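Notes for Session 4: Returns, Refunds and Why They Cost So Much
Small Retail Operations, evening section

Okay, so last time we ran out of clock right as I was getting to the good part, and I promised I'd write it up. If you missed the session, read these alongside chapter six and you'll be fine. If you were there, skip the first bit and go to "Where the money goes."

Quick recap

A return is a sale running backward, except everything that was cheap going forward is expensive coming back. On the way out, you pack forty parcels in a row, one truck picks them all up, and your per-parcel cost is low. On the way back they come one at a time, on different days, with no note inside, and somebody has to stop what they're doing and deal with each one. I used to run the back room of a kitchenware shop called Pevetti (long gone, don't look for it) and I'd have told you then that returns were maybe a small nuisance. Then I sat down one April and did the math. Ouch.

Where the money goes

Let me walk you through the Pevetti numbers from that month, because I still have the sheet. We shipped 2,540 orders and got 181 back. Divide one by the other and you get a return rate of a little over 7 percent, which for housewares I thought was pretty decent! I was proud of it. The trouble was what happened to those 181 parcels afterward.

Of those, 44 couldn't go back on the shelf at full price. Chipped rims, missing lids, a whole run of pans where the sleeve had been torn and we didn't have spare sleeves. That left 137 we could resell as new, and every single one still needed opening, checking, relabeling and putting away. We had one person on it, part time, and a shelf that was supposed to hold two days of returns and usually held nine.

So when you do your worksheet, please split the cost into these lines and don't lump them together:

Return postage (if you pay it)
Outbound postage you already spent and won't see again
Handling time, from the door to the shelf
Markdown on anything you can't sell as new
Card fees that don't come back with the refund
Replacement packaging

Most of you in the first assignment gave me the postage and stopped. The handling line is the one that gets people. Time yourself! Take five parcels, use the clock on your phone, and write down what you get, including the walk to the computer and back. I don't want a guess from memory. My guess at Pevetti was four minutes a parcel. The real figure was eleven.

The return window

We had a good argument in class about this one and I want to carry it on. Eliécer Ospina, who came in as our guest for session three, runs a mail-order tea business called Mazza, and he went from a 30 day window to a much longer one and his returns went down slightly. Several of you flat out didn't believe him. I sort of did. There's a fair case that a short deadline makes people decide early, and a long one lets the thing settle into the kitchen cupboard and become theirs. But tea is cheap and gets opened, and I wouldn't bet a furniture store on it. He also changed his product pages the same season, so we can't pull the two apart. Keep that in mind whenever somebody shows you a before and after.

What I'd like you to get from the argument is the question to ask: which customers does the deadline push on? A person with a broken teapot sends it back on day two whatever your policy says. The fence-sitter is the one who reads the policy.

Reason codes

Please, please don't use more than eight. The software you'll be using for the project, Prorkuma, comes with a list as long as your arm, and what happens is that whoever is at the bench picks the first one every time. I've seen it in three different shops. Your reports then tell you that nearly everything came back as "arrived damaged," and you go and yell at the carrier about it.

My own list, for what it's worth: damaged, faulty, wrong item sent, wrong size, not as shown, changed mind, arrived late, no reason given. "Not as shown" is the one to watch, as it's a problem with your listing and you can fix a listing in ten minutes. Wrong size too, if you sell anything with a size. Put the dimensions near the top of the page.

Packaging that makes the trip twice

Short section, but it'll be on the final project. If you expect even a modest share of your goods to come back, choose packaging with the return trip in mind. A carton that closes with flaps can usually be closed up again by a normal person at home with a roll of tape. A sealed plastic mailer that has to be ripped open can't, and you'll get your product back in a grocery bag (I have, more than once).

Labels matter as well. One flat panel, nothing wrapped over a corner, and cover or peel the old label before a new one goes on – two barcodes on one parcel is asking for it to be delivered right back to the customer.

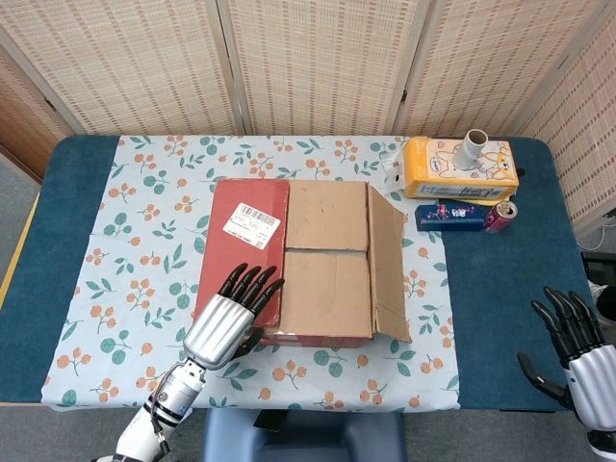

Fig. 4. Brown carton with top flaps closed and one side flap open; shipping label on the red panel.

For the project, measure your carton closed, weigh it with the product inside, and look up the price both ways. If the return price bumps you into a higher band, see whether a slightly smaller box gets you back under. Iltbridge, the homeware case in your reader, saved more from trimming its box than from anything it did with its policy, and it took them two years of meetings to try it.

For next time

Read the Iltbridge case all the way through, including the appendix with the rate tables. Yes, it's dull. Bring your handling times, all five of them, written down. And have a think about this: if you offered an instant store credit at a slightly higher value than the cash refund, who would take it, and would you want them to?

Worksheets go in the tray by the door before 6:30, please. I'm grading them on the train home, so staple the pages.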